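Ballov Desktop Teardown Notes
README

Last updated Feb 24, 2020
Maintained by Kristóf Takács and Marius Roman

What this is

These notes cover taking apart and rebuilding older office desktops for the Ballov reuse program. They go with the parts list (parts.csv) and the fault log (faults.csv). The towers came to us in two lots, one from Sorkico and one from Plommont. All of them are black mid-size cases with one removable side panel.

Files

parts.csv: one row per part removed, with the machine it came from
faults.csv: one row per fault found on the bench
labels.txt: short names used in both tables
notes/: free text, one file per machine

Part names

We use the same short names everywhere. "Board" is the motherboard. "Supply" is the power supply. "Carrier" is the plastic frame a hard drive clips into, and a drive is logged together with its carrier unless the carrier is cracked. "Frame" is the metal piece that holds the processor down. Cables are named by what they connect, never by color, as the colors differ between the two lots.

Order of work

Unplug the machine, hold the power button for 10 seconds, and lay the tower on its side with the open side up. Drives come out first, then expansion cards, then memory. The processor is left until the cables over the board have been moved out of the way.

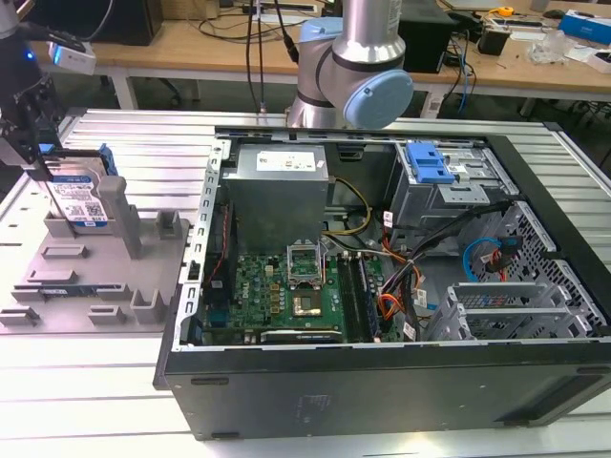
Drives are handled in their carriers from start to finish. Disconnect the data and power cables at the drive end and leave the other ends plugged in. Stand the drive upright in the holder beside the case, the way the 1TB one is with its blue carrier still on, and write the capacity in parts.csv before touching anything else. If the label can't be read, enter "unknown" and leave the capacity for the test station to fill in. Screws from a drive go in the cup with that machine's number.

Processor and memory

Open the frame fully before lifting the processor. Hold it by the edges and put it straight into a tray. Don't set it down on the bench. Memory is logged by slot, starting with the slot nearest the processor. An empty slot still gets a row.

Known problems

Machine 18 has two rows for the same supply. The second one is correct.
Machine 21 was logged without its expansion card. The card was found later and is listed under "loose."
Carriers from the Plommont lot were entered as "tray" until September. Search for both words.

Changes

Version 2 adds the fault log and drops the Marinho price column. Corrections go to Marius Roman, with the machine number in the subject line.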